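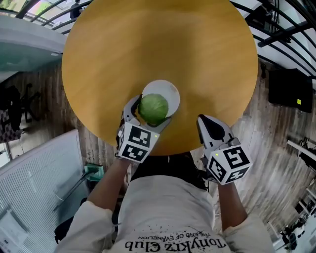
Figure 7.1 A cabbage held in one of two hand-held grippers over a round table. The person working them supplies the judgment.

Chapter 7
Chores: What Machines Can and Cannot Do Yet

Key terms in this chapter: task, trial, intervention, success rate, demonstration, recovery, cycle time

Pick up a cabbage and put it on a plate. A child of four can do it, and so can a tired adult with a phone wedged against one shoulder. People who sell household machines like to start with jobs of this size, and so will we, though for a different reason. A job this small is easy to check. Either the cabbage is on the plate at the end or it isn't, and if you were in the room you know who put it there.

In Figure 7.1 a person did the reaching. The grippers are real grippers, with fingers that open and close, but each is carried by a human hand and aimed by a pair of human eyes. Work recorded this way is called a demonstration, and later in the chapter we will look at how demonstrations are used to train a machine to act on its own. For now, keep the two apart. A demonstration shows that the tool can do the job when a person runs it. It says very little about what happens when the person lets go.

You would be surprised how often that line gets blurred. A short film shows a cabbage being lifted, the music swells, and the viewer goes home believing that supper will soon make itself.

7.1 The Claim and the Chore

Suppose a company called Stunar announces that its kitchen machine "handles produce." What has been claimed? Produce covers grapes, leeks, a bag of wet spinach, and a squash too wide for any gripper on the market. "Handles" could mean lifts, moves, washes, peels, or chops. Before asking whether the claim is true, a careful reader has to turn it into a task that can fail.

A task, as we use the word, has a starting state, an ending state, and a time limit. "Move one head of cabbage from the table to the plate within 28 seconds, leaving the plate where it was" is a task. "Help with dinner" is a wish.

Chores as people live them are longer than tasks. Making coleslaw means finding the cabbage behind the milk, noticing that the outer leaves have gone soft, stripping those off, cutting out the core, shredding the rest, and wiping down the counter. Somewhere in the middle the phone rings. A machine that moves a cabbage to a plate has done one link of this chain, and it's usually the link that needed the least help.

7.2 Reading a Success Rate

Here is the kind of result you will meet in sales material and, too often, in the news. Omance, a maker of two-armed kitchen units, reports that its machine completed a produce-moving task in 70 percent of trials. The number sounds respectable. It would be a passing grade in many classrooms.

Think about what it means at home. Three times in ten, on the whole, the cabbage is somewhere you didn't want it. It may be on the floor. It may be half on the plate, with the plate sliding. You can't leave the room while the machine works, and if you have to stand there watching, you could have moved the cabbage yourself and been done.

The number also leaves a good deal out. How many trials were run? Did the cabbage start in the same spot each time? Was it the same cabbage? Did anyone reach in to straighten the plate? That last act is an intervention, and reports differ widely in whether they count it as a failure, a success, or nothing at all. A result with no count of interventions should be treated as unfinished.

More trials help, up to a point. The Vasiliu study, which we work through in Section 7.4, collected 3,565 trials of simple kitchen moves. It is a large pile of data, and we are glad to have it. But 2,000 of those trials used the same table under the same lights, and the success rate fell sharply once the table was changed. Repeating an easy case gives you a very exact measurement of the easy case.

7.3 What About the Shop Floor?

Defenders of household machines often point to factories, where automation has worked for decades. The comparison deserves a fair hearing. A machine that places the same part in the same slot all day can be fast and dependable, and it would be silly to deny it.

Look at what the factory does to earn that result, though. Parts arrive facing the same way. The floor is marked, the lighting is fixed, and people are kept at a distance. Engineers may spend months arranging the surroundings before the machine makes its first useful move. When the Oltus packing line switched to a slightly taller carton one March, it needed new settings, new fingers on its grippers, and a week of testing. Your kitchen changes more than that between breakfast and lunch.

There is a middle ground, and some of the better work is being done there: laundries, commercial kitchens, stockrooms. These places are messier than a factory but tidier than a home, and somebody is already being paid to keep an eye on things. If chore machines prove their worth, we expect to see it there first. We have not seen enough yet to say that they have.

Before You Read On

Choose a chore you did this week. Write it out as a list of tasks, each with a starting state, an ending state, and a time limit. Mark the steps where you had to notice something that wasn't part of the plan, such as a spill or a missing lid. Keep the list. You will need it for Section 7.5, where we take up recovery, the business of carrying on after something has gone wrong.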